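4. Setting and tending the Luro floating boom

This section covers the nearshore boom only. For the collection conveyor, see section 6. Read section 3 (site survey) first; the anchor positions worked out there are needed in step 2.

4.1 Before you start

The boom holds drifting weed off a landing beach or harbour mouth. It does not stop weed that is already sinking, and it is not rated for breaking surf. The standard set is 200 metres long, made up of linked float sections with a weighted skirt. Two sets may be joined to give 400 metres. Do not join more than two without written advice from Varkamov.

You will need:
One open boat with a working outboard, plus a second boat for sets over 200 metres
A crew of at least four, two of them ashore
Anchors, chain and marker buoys from crate B
The connector pins and split rings from crate C
Gloves, life jackets and a gas alarm for each person ashore

CAUTION: Rotting weed gives off hydrogen sulphide. Do not work downwind of old heaps. If a gas alarm sounds, leave the beach at once and do not go back for tools. The smell is not a safe guide, as strong gas dulls the nose. 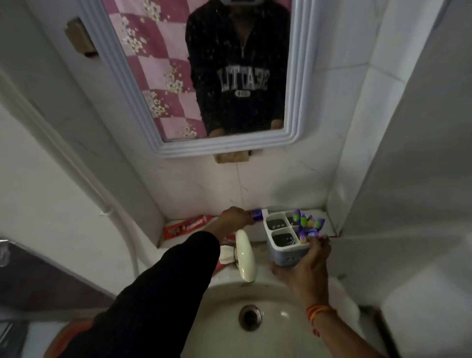
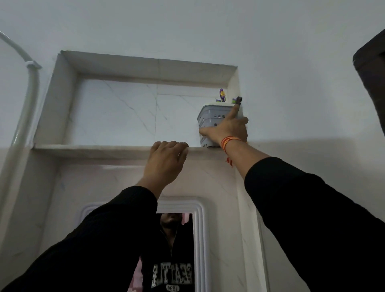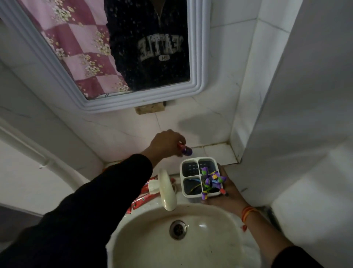
4.2 Laying the boom

1. Agree the line of the boom with the boat owners who use the beach. Leave a gap at the down-current end wide enough for the largest boat to pass under power.

2. Drop the end anchors at low water, on the marks from your survey. Let each one settle before you load it.

3. Lay the float sections out on clean sand above the tide line. Check that every skirt hangs from the same side. A reversed section will twist at the first turn of the tide.

4. Join the sections with the connector pins. Push each pin fully home and fit the split ring.

5. Fix the tow bridle to the leading section and pull the boom out slowly. The shore crew feeds it by hand and keeps it off rocks. Stop the boat if the skirt snags.

6. Make the leading end fast to the outer anchor, then the trailing end to the inner one. Do not tie off to a pier or a moored boat.

7. Fit the middle anchors, working from the outer end. The boom should lie in a shallow curve. If it lies straight, it is too tight and weed will ride over the floats.

8. Set a marker buoy at each anchor and a light at each end.

Note: At Brandão, where the bottom is soft mud, the Gunar plate anchor replaces the standard one. Nhyira Sulemana's crew found that it needs a full tide to bed in. Allow for this when you plan step 2.

4.3 Daily checks

Check the boom at first light and again before dark. Look for floats riding low, missing split rings and weed packed against the curve. Clear the weed when the mat is as deep as the skirt, or sooner if the wind is onshore.

A clean 200 metre set holds almost 800 kilograms of wet weed before the inner anchor begins to drag. After that, open the trailing end and let the load go to the conveyor.

Turtles: in nesting months, open the trailing end from dusk until the dawn check. If a turtle is found against the skirt, stop the engine and slacken the nearest anchor line. Do not lift the animal by its flippers.

CAUTION: Never lean over the floats to free weed from an outboard. Cut the engine, tilt it and clear it from inside the boat.

4.4 Taking the boom in

Bring the boom ashore if a swell warning is given. Work in reverse order from step 8 and keep the line slack until the anchors are up. Rinse the pins in fresh water and put them back in crate C. Hang the skirts in shade — the fabric stiffens if it is left in full sun.

Write each recovery in the site log, with the tide and any parts lost. Spare pins are part number 143. Orders go through Ismael Conceição at the depot, and should give the set number stamped on the first float.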